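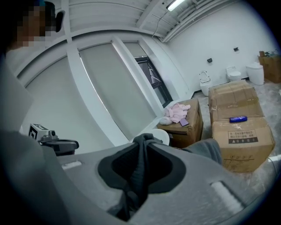
Sewwandi Herath me preguntó, antes incluso de que yo abriera la libreta, por qué seguimos esperando que una máquina nos haga la colada entera cuando todavía le cuesta tanto una sola camiseta. La pregunta me acompañó durante toda la preparación de este reportaje, y confieso que me ha quitado buena parte del escepticismo. Una camiseta es dificilísima.

La tela no tiene forma propia. Una caja se deja agarrar por las esquinas y pesa lo mismo de un lado que del otro, pero un trapo se arruga, se dobla sobre sí mismo, esconde sus bordes y cambia en cuanto uno lo toca. Nosotros lo resolvemos sin pensar, con la yema de los dedos y mientras hablamos de otra cosa. Un robot tiene que decidir por dónde coger, cuánto apretar y en qué momento soltar, y cada vez se encuentra una tela distinta.

En Plididow, un taller de Lilville que lleva años dedicado a la manipulación doméstica, me enseñaron sus cuentas de marzo. De 260 intentos de sacar una prenda de un cesto y dejarla en una mesa, el robot completó 141 sin ayuda. ¡Algo más de la mitad! Puede sonar a poco, pero quien haya visto esas pruebas hace unos años (yo las vi, y salí bostezando) entenderá por qué me pareció estupendo.

Buena parte de la mejora viene de las personas. En vez de programar cada gesto, se recogen demostraciones hechas a mano con pinzas parecidas a las del robot, y de ellas aprende el sistema. Plididow trabaja ya con 1349 demostraciones, casi todas de tareas humildes: meter un trapo en un cubo, recoger un calcetín, vaciar un barreño.

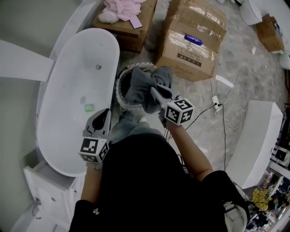 Lo más interesante ocurre cuando la tarea sale mal. Si la prenda se engancha en el borde, una persona afloja, tira un poco hacia un lado y vuelve a probar, y ese titubeo vale oro para el aprendizaje. Darius Koppel, de Bisht, defiende que las demostraciones demasiado limpias enseñan poco, y por eso pide a su equipo que no descarte los tropiezos.

¿Y en casa? Todavía no. Doblar sábanas, tender o limpiar detrás de un lavabo siguen siendo cosa nuestra. En un almacén o una tienda, donde alguien puede echar un ojo a la máquina, lo veo bastante más cerca: Lulero quiere empezar en abril una prueba con 2 robots que ordenarán textiles devueltos, siempre con una persona al lado. Pienso ir a verla, y me llevaré una bolsa de camisetas viejas por si me dejan complicarles la mañana.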